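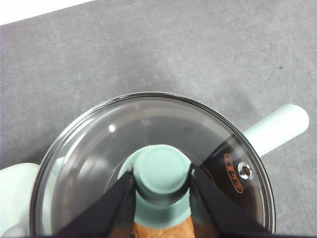
Figure 1. Glass lid with a green knob.

Small-Batch Fruit Brandy from Local Plums
Project report, Food and Beverage Production
Shadi Chidiac and Sigrun Hovland
13 May 2023

1. Background
Jakab is a small distillery on the edge of Jokville. It makes plum and pear brandy and sells most of it from its own counter. The owners wanted to know if plums from two local orchards would give different results when everything else was kept the same. We took this on as our term project. All fermenting and distilling was done by the licensed staff at Jakab. Our part was to plan the comparison, keep the records and run the tasting.

2. Fruit and mash
The fruit had been pitted and frozen at harvest. Batch A used 132 kg of plums from the Fiteck orchard. Batch B used 109 kg from Pemasus, which had less fruit left. The yeast dose was adjusted to the weight of each batch. No sugar was added to either one.

We logged temperature and density every morning and evening. Batch B started slowly and fell behind A for the first three days. After that the two curves looked much alike. Our evening reading for day six of Batch A is missing, so that point is left out of the chart in the appendix.

3. Distilling
Each batch was run twice in the copper still. The still operator made the cuts by smell and taste, which is how Jakab always works. This is a weak point in our comparison. The cut on Batch A was made a little later than on B, and some of the difference in flavor may come from that. The spirit was brought down to 45 percent alcohol with filtered water and rested in glass.

4. Tasting
Eight tasters of legal age, all Jakab staff or regular customers, tried the samples in coded glasses. Five preferred Batch B and described it as drier, with more almond. Three preferred A and called it sweeter and rounder. Two of the five said B was still too sharp to sell.

5. Cost
Fruit, yeast and bottles came to $463 for both batches together. Fuel and staff time were not included, as Jakab does not track them by batch.

6. Discussion
The group was too small to say that one orchard is better. The tasters did notice a difference, and most used similar words for it. A second trial should use equal weights of fruit and a fixed cut point. We would also repeat the tasting after six months of rest. Jakab has kept two bottles of each batch for this.

Appendix: density chart, tasting form, supplier receipts.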